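Unit 4: Loss of grip and the protective stop

Notes by Yi-an Son. Read before the lab session.

The case for this unit comes from the Quaye cell, a two-arm station that folds and rolls towels. On Sun 5 June the left arm went into a protective stop in the middle of a transfer. The right arm did not. It went on pulling for 700 ms, until its own force limit tripped. No one was hurt. One fingertip was bent and had to be replaced.

The log showed three things. The left gripper had reported "object held" with its fingers fully closed on nothing. The stop signal was wired to one controller only. The link that should have passed it to the other had been turned off in December, during a software update, and was never turned back on.

Soft goods make the first fault likely. A rigid part holds the fingers apart at a known width. Cloth does not. It compresses, and a thin edge can slip out while the motor current stays nearly the same. At the Quaye cell the "held" threshold was set at 67 percent of rated current, a value carried over from a job with plastic trays.

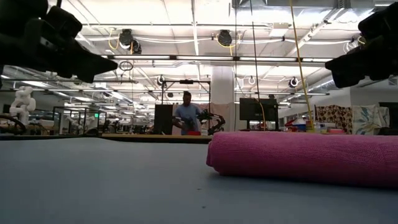
Fig. 4.1. Rolled towel on the work surface, with the two grippers above.

A roll gives a thicker grip point than a single layer, but the outer turn can still shift against the inner ones. Treat finger width and motor current as separate checks. Both must pass before the arm is allowed to lift.

The second fault is a matter of cell design. Where two arms can hold the same item, a stop on either one must stop both. Gyu-bin Hong reran the logged sequence 126 times with the link restored, and both arms stopped together in every run. That result covers the link only — it says nothing about the grip check, which was tested separately at Horkia.

For the lab:
Find the stop link setting on your station and write down its state.
Close an empty gripper and record width and current.
Repeat with one layer of cloth, then with a roll.
Keep hands outside the marked area while either arm is powered.

Bring your readings to the next session.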